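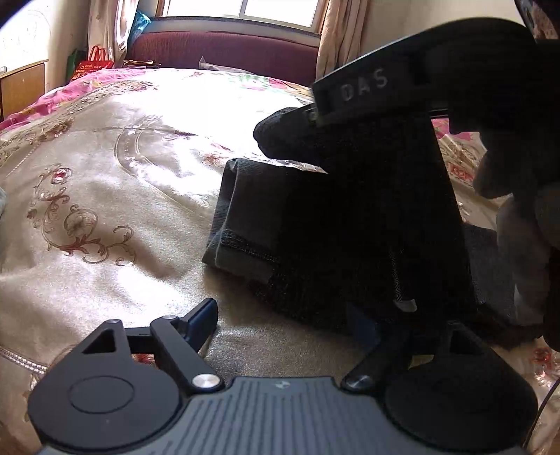

Ticket 168: folding on beds, dark items, satin cover
Opened by: Santeri Miettinen
Project: Clelia (laundry, bedroom tasks)
Status: open, waiting on Rantala

Problem
Folding policy fine on the bench, poor on a real bed. Dark grey folded item plus a black sock-like bit of cloth lying over the top of it. Model treats the two as one lump. Lifts both, or lifts the sock and calls the job done.

Log

09:10 Reran last night's model, bench only. 127 folds, no drops. So not the model in general.

09:40 Same model, bed set. Bad again. Worst ones are where the sun comes through the window and the satin goes to glare on the left. Pattern just vanishes there, and with it most of what the depth guess has to go on.

10:05 Tried with curtains pulled. Better on the glare side, no change on the dark on dark. Two seperate faults then, please stop lumping them together in the notes.

10:30 Checked labels. Hem of the grey item is marked as an edge, good. White tag marked as "corner" in a lot of clips, not good. It is a tag. Explains why it keeps going for the tag.

11:15 Asked Vostalis for softer pads. They say 4 weeks. Not holding this ticket for that.

13:20 Slip test on satin. Whole item slides when pushed from one side, so the second pinch lands short. A person puts the other hand flat on it without thinking. We have one gripper. Gallell had the same trouble with tablecloths and ended up pinching deeper, will try.

14:00 Deeper pinch: takes the bedspread as well. Backed off halfway, usable.

15:45 Relabelled the tags. Retrain queued, 3,000 clips, bed only.

To do
- Rantala to split glare clips from dark on dark clips
- add a "something on top" step before any fold, sock goes off first
- more patterned bedding in the set, florals especialy
- leave the bench score out of the December write-up, it makes us look further on than we are

Comment, S.M.
Was asked upstairs if this can do a bedroom yet. No. It can fold one plain thing on a flat table. A bed with other stuff on it is a different job and I'd want this closed before anyone books a demo in a house.

Next update when the retrain is through.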